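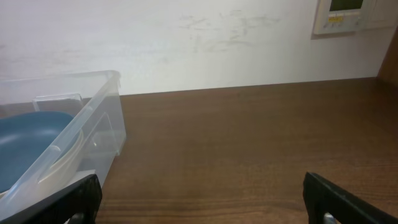
1/ Moving the dishes, a small thread. I have changed apartment three times, and every time I learned something about plates. Now I am packing again, so I write it down before I forget.

2/ I stopped using cardboard for the everyday dishes. I use a clear plastic bin. The blue dish and the cream plate go in there, and I can see them through the wall without opening anything. With cardboard I always wrote "kitchen" on the side, and then I had nine boxes with the word "kitchen".

3/ Please choose a bin with a thick edge on top. You will carry it by this edge, and a thin one cuts the fingers on the stairs. My first bin had a thin one. I lived on the top floor in Rundcombe, no elevator, so I remember it well.

4/ My neighbor Valdir Mendonça packs his plates standing up, like records in a shop. I tried it this week with the large dinner plates and he is right, they feel more firm. But bowls do not stand. Bowls I still put one inside the other, with a dish towel between.

5/ About the towels: use your own. Also T-shirts, pillowcases, winter socks. They must travel anyway. Newspaper is cheap but the ink comes off on light plates, and on the first evening you have to wash everything before you can eat a sandwich.

6/ Somebody asked me how heavy. I stop when I can still lift the bin with straight arms and talk at the same time. If I cannot talk, I take two plates out. It is not very scientific.

7/ Work on the table, not on the floor. I did the floor last time and my back complained until February. On the table you can also turn the bin around and look at it from every side before the lid goes on.

8/ A question from Ivone Pimentel: what do I do with the plates that are chipped? I keep one for under the plant pot. The others I let go. It was a little hard with the Trindade ones, they came from my aunt, but I had not eaten from them in six years.

9/ The last thing to pack is what you need first. For me this is one plate, one bowl, one cup, one fork, the coffee pot. They go in the bin that rides in the car with me. Edivaldo Rocha has the van for everything else, and he drives it like a bus that is late.

10/ Still to do tonight: glasses. I am afraid of the glasses. If you have a good method for the ones with a long stem, please write it under this post – I have plenty of socks.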